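4.2 How people talk about their sourdough

I should admit up front that I went into the interviews thinking I already knew what I'd hear. I've kept a starter for years (mine lives behind the toaster), and so has my co-author Itziar Carrasco, so between us we had plenty of opinions. Then we sat down with 30 home bakers in Vedholm and most of those opinions went out the window!

The big surprise was names. We never asked about them, and our interview guide, which we borrowed with changes from Bilgin's work on family pickling, has no question on the subject. People brought them up anyway, usually within the first few minutes, and they'd switch from "it" to "she" or "he" and stay there for the rest of the talk. One woman told us hers was "sulking" after a move from her sister's place. Another said he'd come home early from a December trip to feed his, and he wasn't joking. 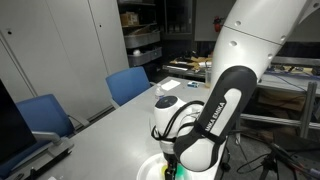
Figure 2. Franka Emika arm, wrist joint and cables.

Do bakers who name their starters keep them going longer? In our group they did, but the group is small and the people who name a starter may simply be the ones who were going to look after it anyway.

We went back and forth on how to code this. Itziar wanted one category for anything that sounded like pet talk, and I wanted to keep naming apart from the rest, because plenty of folks who'd never name a jar of flour and water still said it was "hungry" or "mad at me." We ended up with 7 codes, and 111 passages got at least one of them. Güven Bilgin read through the lot a second time and disagreed with us mostly on "lazy," which he felt was a plain comment on how slowly the dough was rising. He's probably right, so we dropped it from the counts in this section.

The bakers who'd been given their starter by someone else talked differently again, and I'll get to them in 4.3.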